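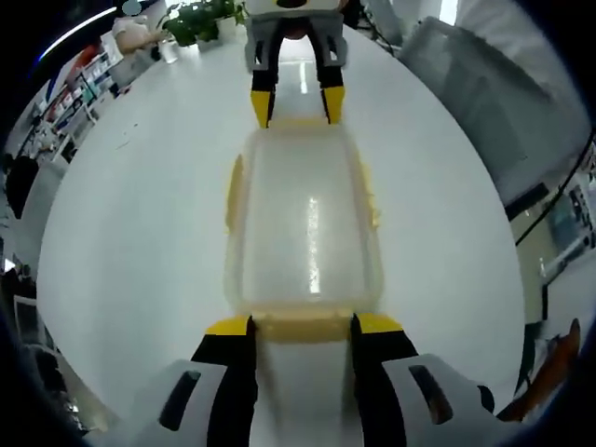
Last changed: 2022-07-05

Two-gripper carry, results so far and a question about the latency fix

ehlers_h
Posting this in the methods section because it's more about how we collect than about the policy. We've been working on carrying rigid boxes with two hand-held grippers, one at each short end, and training from those demonstrations. The test object is a clear plastic food container with a yellowish lid rim. Round white table, ordinary office around it, nothing moved out of the way.

We collected 300 demonstrations in June. We held back 30 starting positions for testing, and the policy completed the carry in 35 percent of trials when we trained on everything. When we trained only on demonstrations where both grippers closed within 2 seconds of each other, it was clearly better. I don't want to give a number for that one yet, the runs aren't finished.

My question is whether other people filter on closing time, or whether you fix it by aligning the two streams afterward.

Hildegard Ehlers

planis_mk
We align afterward. Filtering throws away the demonstrations where the person corrected a bad first grasp, and those are the ones you want at test time. Our early policies never recovered from a slip and I'm fairly sure that was the reason.

tabletop_ray
What are you gripping, the walls or the rim? With a box like that I would expect the walls to give if you pinch hard.

ehlers_h
The rim, at both ends, one pad on either side. We tried the side walls in the first week and dropped it. They flex, and then the width reading from the fingers doesn't mean much.

tabletop_ray
OK. That would also explain some of your failures. A rim grasp has very little height to work with, so a small error in the wrist turns into a miss.

oltmanns
I work with Hildegard on this. Ray is right about the height, most of the failures I logged are one gripper closing above the rim. The other gripper then starts to lift anyway. So I don't think it's a timing problem in the first place. The policy has no idea what the far side is doing. I have said this in our meetings and we still disagree.

ehlers_h
We do disagree. If the far side were the whole story, filtering on closing time wouldn't help, and it does.

oltmanns
It helps because the people who close together are also the careful ones. You are filtering for operator and calling it timing. Split it by operator and look again.

seixas_lab_tom
Agree with oltmanns on this. We had the same thing with a drawer task. There was a "clean" subset that looked great and it was nearly all one person. Once we balanced the operators most of the gain went away.

On the far side problem, do you give each arm only its own camera or both?

ehlers_h
Own camera only, plus the relative pose between the two grippers.

seixas_lab_tom
Then each one does see the other, if your view is wide enough. In the picture at the top the far gripper is right there with both yellow tips on the box. I would check what image size you train at. Those tips are small in the view and could be down to a few pixels by the time the network gets them.

planis_mk
Seconded. Crop or go up in resolution before you change anything else. It's cheap to test.

zuna_user
Different point. How do you handle the reflections? Clear plastic on a glossy white table would worry me more than any of this. There's a bright streak down the middle of the box and another on the table past it. We gave up on transparent objects and put tape on everything.

ehlers_h
We didn't want tape because the result then only holds for taped boxes. I haven't separated out reflections as a cause. We could repeat the same starting positions with the overhead lights off and see if the misses move.

tabletop_ray
Do that with an opaque box too or you won't know which one you measured.

stindale_jo
Can you post the success criteria? "Completed the carry" could mean a lot of things. Does it count if the box is put down hard, or if one side touches the table on the way?

oltmanns
Both grippers hold until the box is over the target area, then it's set down and released. One end touching the table on the way counts as a failure. Setting it down hard doesn't.

stindale_jo
Thanks. That's stricter than ours, so 35 isn't as bad as I first thought.

ehlers_h
Plan from our side: split by operator first, then the higher resolution, then the lights with both boxes. Ute is doing the operator split from the existing logs. I'll add the table to this thread when it's done.

planis_mk
Please include the demonstrations you filtered out as their own row.

ehlers_h
Will do.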